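We use cookies to remember your settings and measure traffic. Accept all | Manage preferences

Notebook, legislative text group
Wednesday, started 9:40

Picking up the coding of written submissions on the Bestham public assembly ordinance. Export from the clerk's portal loaded without errors this time. 1,580 records in the raw file. The encoding problem from the last pull (curly quotes turned into question marks) is gone after setting UTF-8 by hand in the import script.

Duplicates first. Exact match on body text after lowercasing and stripping whitespace. Form letters are kept but flagged, one group ID per template. Near matches go through shingling, word 5-grams, threshold left where it was in January. Tried a looser threshold on the Tadby ward subset and it merged letters that take opposite positions on section 4, so that is no use. Reverted.

Form letters after flagging: 437. Most use the template that quotes the notice period and the liability clause together. A smaller group quotes only the liability clause, and with the old wording from the first draft, so those writers were working from a text that had already been replaced. Code them as OLDTEXT and do not drop them.

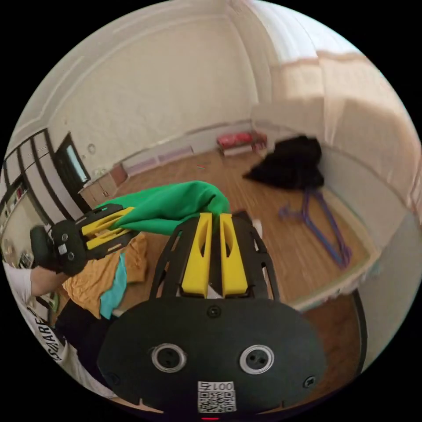 Codebook changes from this morning:

SUP / OPP stay as they are. MIX is now allowed only when the writer names a section they support and a section they oppose. General statements such as "good idea but badly written" go to UNC.

LIAB covers organizer liability for damage. It does not cover the permit fee. Fee comments get FEE even where the writer calls the fee a penalty.

DEF is new, for comments on the definition of "assembly" in section 2. Several of the longer submissions argue that it takes in funeral processions and picket lines. The final draft has a carve-out for funerals and none for pickets, so record which one is named in the notes column.

Second coder's batch (Pascual ward) compared against mine. Agreement fine on position, poor on LIAB. Nearly all of the mismatches come from submissions that mention insurance. Open question: does a required insurance certificate count as liability or as cost? For now double code, LIAB and FEE, and mark with an asterisk. Needs a decision before the next batch goes out. 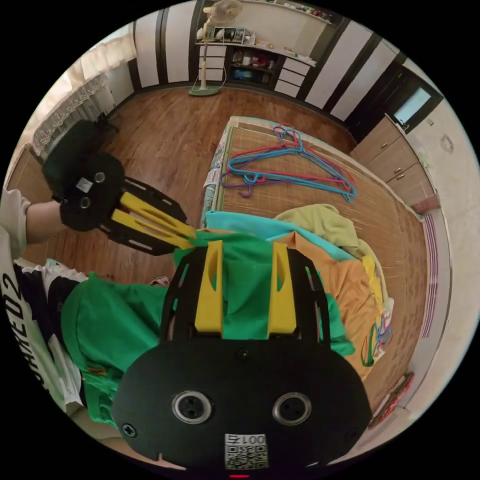 Two grippers with yellow fingers, green garment on the bed.

14:15. Sampled 700 records for the hand-coded set, stratified by ward, form letters limited to one per template per ward. Seed is written in the header of the sample file. Lolell ward is thin even at full inclusion. Do not report percentages for it separately.

Dates: the portal stamps time of upload, and paper submissions were all uploaded in two blocks by the clerk. Upload date is useless for anything sent by mail. Use the date written in the letter where present, otherwise blank. Do not fill in.

To do:
- rerun the template match on the scanned letters once OCR is finished
- check whether attachments are counted as separate records (record IDs ending in -b look suspicious)
- pull the committee's amended section 4 and put it next to the first draft
- settle the insurance question

Backup copied to the shared drive, folder 03.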